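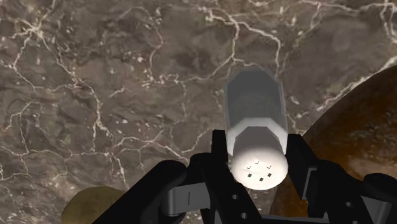 Wekesa Rugemalira
Writes on workshop practice and shared standards for the Geltov newsletter

22 Dec 2019

I have spent a good part of this year reading other people's rules for testing robot grippers in simulation, and I should like to put in a word for the dull ones. By dull I mean the rules that tell you what to write down before you start, where the object was standing, which way up it was, and what you had decided would count as a good grasp. They are not much fun to read (I have read the Brostent guide with a pot of tea beside me and finished the pot well before the guide), but I have come to be very fond of them.

Take something as homely as a shaker-like container with a domed white cap, held between two black fingers over a marble surface. Any of us would look at that and say the gripper has got it. The fingers are close in on either side, near the cap, and the thing looks snug. But "has got it" is a phrase I would happily ban from every test report in the land. Has it got it for the length of a lift? Has it got it if the arm turns? A still picture can't tell you, and a report that leans on one is asking the reader to be kind.

When we drew up our own house rules at Geltov in March, there were 7 of them on the first sheet, and by the time everybody had been heard there were 8. The extra one came from a long and rather cheerful argument over the word "upright". One group took it to mean upright on the table, and another took it to mean upright as the wrist camera saw it, and both had been filling in the same box on the same form for months! So now the rule says you must name the thing you are measuring from. It takes one more line, and I have yet to meet anyone who misses the time.

My second plea is about neighbours. Too many tests are still done with a single object in the middle of a bare surface, and the scores that come out are lovely and of very little use to anyone with a kitchen. Put something round on one side, something rounder and bigger on the other, close enough that a finger has to mind where it goes, and you begin to learn something. The Fluten rules ask for this and I think they are right to. I would go a bit further and ask that the surface be named too. A busy, veined stone gives a vision system a good deal more to puzzle over than plain grey does, and if you only ever test on plain grey you ought to say so on the first page, in letters of the ordinary size.

I know the case against all this. My friends on the Võ project put it to me very fairly: every extra line on a form is a line that somebody fills in badly at the end of a long afternoon, and a short rule that is kept beats a long one that is skipped. I agree with a good half of that. Where we part company is over failures. They would record the dropped and fumbled tries as a plain total, and I would have each one kept with its starting position, so that the next person can set it up again and have a go for themselves.

We are to talk it over again before the sheet is reprinted, and I have promised to bring a shorter draft. It is at present slightly longer than the old one, but I am working on it.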